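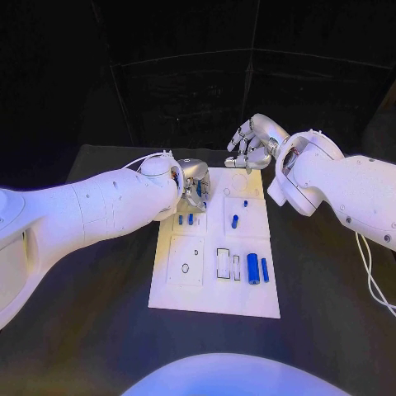
Why Does Bread Rise?

If you mix flour and water and bake it straight away, you get something flat and hard, like a cracker. A loaf of bread starts with almost the same things. The difference is yeast.

What is yeast?

Yeast is alive. It is a kind of fungus, so it is related to mushrooms, but each yeast cell is far too small to see without a microscope. The dry yeast sold in packets looks like tiny tan grains. Every grain holds a huge number of cells, and they are resting. Warm water wakes them up.

What does yeast eat?

Yeast eats sugar. You don't have to add any, although many recipes do. Flour is mostly starch, and starch is made of long chains of sugar joined together. When flour gets wet, parts of it called enzymes start cutting the chains into short pieces. The yeast can use those.

As yeast feeds, it gives off a gas called carbon dioxide. You breathe out the same gas. It also makes a little alcohol, and most of that leaves the bread in the oven.

Why doesn't the gas escape?

Wheat flour has proteins in it. When they get wet and you push and fold the dough, they link up into a stretchy net called gluten. The gas gets caught in the net and makes bubbles. More gas comes, the bubbles stretch, and the dough swells up.

Pushing and folding dough is called kneading. It takes about as long as it takes for your arms to get tired, and then a bit longer. Dough that is ready feels smooth and springs back when you poke it.

Does it matter how warm the room is?

Yes. Yeast works slowly in the cold and faster in the warm. Dough can rise in the refrigerator, but it may need all night. In a kitchen in February it will take longer than it does in summer. Very hot water kills yeast, and dead yeast makes no gas.

What happens in the oven?

For the first few minutes the dough keeps growing. The gas inside the bubbles gets hotter and takes up more room. Then the yeast dies, the gluten sets firm, and the loaf holds its shape. The outside dries out and turns brown. That is the crust.

Try it: the balloon test

You need an empty plastic bottle, a packet of dry yeast, a spoonful of sugar, a balloon, and a cup of warm water from the tap.

1. Put the yeast and sugar in the bottle.
2. Pour in the water and swirl it gently.
3. Stretch the balloon over the top of the bottle.
4. Leave it somewhere warm for 22 minutes, then look at the balloon.

If it is still floppy, wait a while longer. You can set up a second bottle with no sugar and see how its balloon compares.

Words to know

Enzyme: something that helps break a substance into smaller parts.
Gluten: the stretchy net in wheat dough.
Starch: long chains of sugar found in flour, rice, and potatoes.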